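Section 3: Placing the Trarkitz Sewing Machine and Preparing It for First Use

Read this section before plugging in the machine. The steps assume that the carton has been unpacked and that the parts have been checked against the packing list in Section 2.

3.1 Choosing a place

1. Choose a flat, level table that does not rock when you lean on it.

2. Leave 12 inches of clear space to the left of the needle. Fabric collects on this side while you sew, and heavy pieces such as curtains need the room.

3. Keep the machine out of direct sun and away from radiators. The plastic covers can yellow.

4. Route the power cord behind the table. Do not run it under a rug.

CAUTION: The machine is heavier at the right end. Lift it by the carrying handle with one hand and support the base with the other. Never lift it by the needle arm or the spool pin.

If the machine has come in from a cold car or garage, let it stand indoors for 3 hours before switching it on.

3.2 Using a pad under the machine

A pad reduces noise and keeps the feet from marking the tabletop. Felt, cork and dense rubber all work. Soft foam does not, as the machine will sink into it and bounce at high speed. The pad should be larger than the base on every side, and all four feet must rest on it. If one foot hangs over, the machine will creep toward that corner.

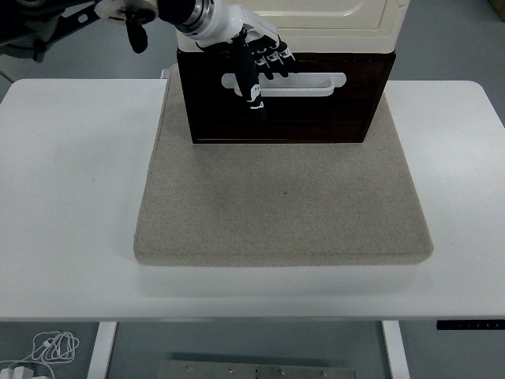 Can I put the foot pedal on a pad too?

Use a thin rubber mat for the pedal. Felt slides on hard floors, and a thick pad raises the heel of your foot so that slow stitching becomes difficult.

After placing the machine, press down on each corner of the base in turn. If it rocks, turn the adjustable foot at the right rear until the movement stops. Turn it counterclockwise to lengthen it.

3.3 Connecting the power and pedal

1. Check that the power switch on the right side is set to O.

2. Push the pedal plug into the round socket until it clicks.

3. Push the power cord into the flat socket beside it.

4. Plug the other end into a grounded wall outlet.

5. Set the power switch to I. The work light comes on.

WARNING: Switch the machine off and unplug it before changing the needle, removing the stitch plate or opening any cover. Keep your foot off the pedal whenever your hands are near the needle.

Use only the Kukell pedal supplied with the machine, part number 1274. Other pedals may fit the socket but can damage the speed control — faults caused this way are not covered by the warranty.

3.4 Winding the first bobbin

1. Place a spool of thread on the spool pin and push the spool cap against it.

2. Pass the thread around the winding guide from back to front.

3. Feed the end up through the small hole in the bobbin and place the bobbin on the winder shaft.

4. Push the shaft to the right. The needle disengages.

5. Hold the thread end and press the pedal gently. After a few turns, stop and trim the end close to the bobbin.

6. Press the pedal again. Winding stops when the bobbin is full.

7. Push the shaft back to the left and remove the bobbin.

NOTE: If the thread piles up at the top or bottom of the bobbin, it has slipped out of the winding guide. Unwind it and start again. An uneven bobbin gives loose stitches on the underside of the fabric.

3.5 First test seam

The machine leaves the factory with a size 70 needle, suitable for cotton shirting and similar light fabrics. Change it before sewing denim or canvas (see Section 5).

1. Fold a scrap of plain cotton in half.

2. Set the stitch selector to straight stitch and the length dial to 3.

3. Raise the presser foot and slide the fabric under it.

4. Lower the presser foot. Turn the handwheel toward you until the needle enters the fabric.

5. Hold both thread ends behind the foot and sew slowly for the length of your hand.

6. Turn the fabric over and compare the two sides.

The stitches should look the same on both sides. Loops on the underside usually mean that the upper thread is not seated between the tension discs. Raise the presser foot, rethread the top from the beginning and repeat the test before touching the tension dial.

A faint smell of warm oil is normal during the first hour of use. If you see smoke, or if the motor hums and the needle does not move, switch off at once, unplug the machine and contact your dealer.

3.6 Storing the accessories

Keep spare needles in their case, and sort them by size before putting them away. Bobbins from older Rebane machines look similar but are slightly taller and will jam in the hook. Store them separately.

Put the spare light bulb and the small screwdriver in the compartment under the extension table. Leave the stitch plate screws in place unless you are cleaning the hook area, as described in Section 6.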